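Gamport support: hand-held gripper kit
Ticket 1588
Product: Zikbridge hand-held gripper, two-finger, spring return
Site: Tretenitz test floor
Status: Open, waiting for parts
Priority: Normal

Problem as reported

Grip on smooth plastic parts has become unreliable. Parts up to 755 grams turn in the jaws during a lift. Trigger travel feels the same as when the kit was new. Recorded finger width and real finger width no longer agree when the jaws are fully closed. Customer asks whether the fault is in the linkage, the width reading or the pads, and whether the kit is covered.

Kit details

Fingers: dark green, standard length
Pads: original set, never changed
Use since delivery: 1000 cycles by the customer's own log
Firmware: release 13
Surface: indoor, tile floor

Step 1. Restart and zero the width reading

Customer closed the jaws, held the trigger, and ran the zero routine from the menu. Routine finished with no error code. Width at full open is correct against a steel rule. Width at full close still reads wrong, and the value changes between closes. A bad zero gives a fixed offset, so the zero is ruled out.

Step 2. Check the linkage for play

Customer was asked to clamp the handle and push each finger sideways by hand. No play felt at the pivot on either side. Screws on both link arms were tight at the specified torque. Trigger cable has no slack. Linkage passed.

Step 3. Clean the pads

Wiped both gripping faces with a dry cloth, then a cloth with isopropyl alcohol. Customer repeated the lift test with the same plastic part. Result unchanged. Customer noted loose bits of pad material on the cloth.

Step 4. Inspect the pads with the jaws open

Asked for a view of both fingers with nothing in the jaws. Findings:

Left pad: worn along the inner edge, with frayed fibers and small tufts standing out.
Right pad: gripping face torn and ragged, piece of the layer missing, surface stepped. This pad is past its service limit.
Left link arm: brass-colored bushing visible near the upper end.

An uneven face changes the point where the two pads first touch, which would account for a closed width that moves from one close to the next. It also cuts the contact area on a flat part. Probable cause is pad wear. To be confirmed after replacement.
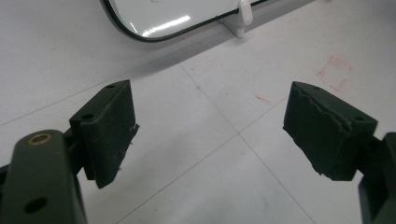

Step 5. Replace both pads

Do not replace the right pad alone. A new pad against a worn one will close off center.

1. Lock the trigger in the open position.
2. Remove the pad screws and lift the pad block off the finger.
3. Clean old adhesive from the seat.
4. Fit the new block and start both screws by hand before tightening.
5. Close the jaws slowly and check that the faces meet along their full length.
6. Run the zero routine again.
7. Repeat the lift test and send the width log.

Warranty

Pads are a wear part and are not covered. The linkage and handle remain covered. A pad set has been quoted to the customer and will ship from the Grīnberga warehouse when the order is approved.

Next action

Customer to approve the quote. Support to review the width log after Step 5. If the closed reading still moves with new pads fitted, return the handle for bench testing.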